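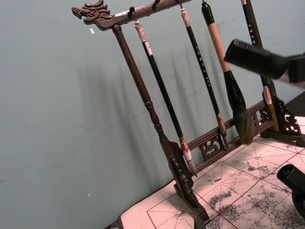

Sukprasert

Home | Manuals | Parts | Service | Contact

Search manuals Enter keyword or part name Go

Drarnard Portable Soccer Goal
Section 3: Assembly, Net Attachment and Anchoring

Read this section in full before opening the hardware bag. It covers the full-size goal only. For the youth goal, see the separate sheet packed with the rear stanchions.

Before you start

Assembly requires 3 adults. Do not assemble or move the goal with fewer. Keep children and players off the work area until the anchors have been fitted and the check at the end of this section is complete.

Choose a level surface. The ground frame must sit flat along its whole length, with no rocking when either upright is pushed by hand. On artificial turf, brush loose infill away from the places where the base sockets will rest.

Tools needed: the hex wrench supplied, a rubber mallet, a tape measure and a long spirit level. Power drivers must not be used on the corner bolts.

Joining the crossbar

The crossbar ships in two halves, marked L and R on the inner ends. The net channel runs along the rear lower edge of each half.

1. Lay both halves on the ground with the net channel facing up. Use cardboard or a folded tarp under the finish.
2. Slide the steel joining sleeve into half L up to the stop mark.
3. Push half R over the exposed sleeve. Tap the far end with the mallet until the joint closes. A gap wide enough to take a fingernail is too wide.
4. Insert the two sleeve bolts from the rear. Tighten by hand, then give each a quarter turn with the wrench.
5. Sight along the net channel from one end. The two halves must line up. If they do not, loosen the bolts, rotate half R and repeat.

NOTE: If the sleeve binds, withdraw it and wipe it with a dry cloth. Do not apply oil or grease. Silicone spray may be used sparingly.

Raising the uprights

1. Fit the corner castings to the ends of the crossbar. The casting stamped L goes on the left when the goal is viewed from the field.
2. Slide each upright into its casting until the bolt holes align.
3. Insert the corner bolts with the flat washers under the heads. Leave them finger tight.
4. Connect the ground frame to the base sockets. The frame sections lock with spring buttons. Each button must stand fully out of its hole.
5. With one person at each upright and one at the center of the crossbar, lift the goal to vertical. The person at the center moves to the rear and steadies the ground frame as the bar goes past shoulder height.
6. Attach the rear stanchions.
7. Measure from the ground to the underside of the crossbar at both ends and at the center. The reading should be 8 ft in all places.
8. Tighten the corner bolts.

CAUTION: The goal is front-heavy and can tip forward at any time before it is anchored. One person must hold the rear of the ground frame from step 5 until the anchors are in.

Attaching the net 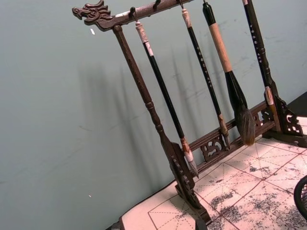
The net is held by Prirkolura clips, which slide into the channel on the rear lower edge of the crossbar and down the back of both uprights. Turn each clip so that the open side of its hook faces the rear of the goal. One border loop goes on each hook and the net takes its own weight from there, much as the left-hand brush on a dragon-headed rack hangs by its small loop from a hook under the bar. Do not tie the border cord around the crossbar itself. Cord tied this way wears through the finish and leaves the net in front of the goal line.

1. Find the center of the top border, marked with a colored thread. Hook it to the clip nearest the crossbar joint.
2. Work outward from the center to the corners, one clip at a time. Spread the mesh evenly. Do not stretch it to reach a distant clip.
3. Hook the side borders from the top down.
4. Draw the net back over the rear stanchions and let it fall to the ground frame.
5. Secure the bottom border to the ground frame with the hook-and-loop straps supplied.
6. Roll a ball firmly along the inside of the bottom border on all sides. Add a strap wherever the ball passes under.

Leave some slack in the rear panel. A net pulled tight returns the ball to the field at speed and puts a sudden load on the crossbar clips.

NOTE: A spare bag of 9 clips is packed with the net. Keep it with the goal. Clips from earlier Drarnard models have a narrower foot and will fall out of this channel.

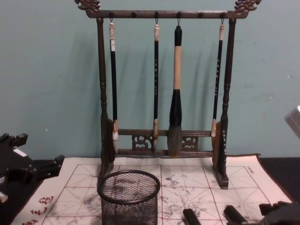 If the net sags at one corner after the first session, check the clips in that corner before adding cord. A clip that has turned in the channel can be pressed back with the thumb. A clip with a cracked foot must be replaced.

Anchoring

Two anchoring methods are approved. Use one of them every time the goal is standing, including during practice and overnight.

Natural grass: drive the auger anchors through the eyelets on the rear ground bar until the heads are flush. In sandy or saturated soil, use the ballast method instead.

Artificial turf and indoor floors: place 226 lb of ballast on the rear ground bar, divided equally between the left and right trays. Close the tray straps over the weights. Loose sandbags laid across the bar are not approved.

WARNING: Never climb on the net or hang from the crossbar. An unanchored goal can fall and cause serious injury or death.

Final check

- Corner bolts tight, washers in place
- All spring buttons fully out
- No empty hooks along the crossbar
- Bottom border closed on all sides
- Anchors flush, or ballast trays strapped
- Warning labels present and readable on both uprights

Stand at the penalty mark and look at the crossbar against the spirit level. If the bar bows in the middle, return to the joining steps and check the sleeve bolts. Recheck all bolts after the first match and then weekly through the season. Where goals are left standing between fixtures, do the weekly check on Saturday before the first warm-up.

Replacement clips, straps and sleeve bolts are stocked at the Grilholm parts counter. Quote the serial number from the plate inside the left upright when ordering. Take-down and storage are covered in the next section.

Contact parts and service | Copyright Sukprasert. All rights reserved. | Back to top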